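3. Packing the rope samples

In May we packed the samples for the Preltcombe store. Patricio Montoya wanted plastic bags, but we chose used cardboard because it costs nothing. The thick navy-blue rope was the most difficult item – it does not like to lie straight, and its twisted cotton strands collect lint very easily. 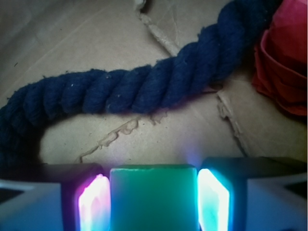 We tested two ways of folding the cardboard. Tape was a problem in both, as it pulls off the top paper layer when we open the package again. For the next round we will use string.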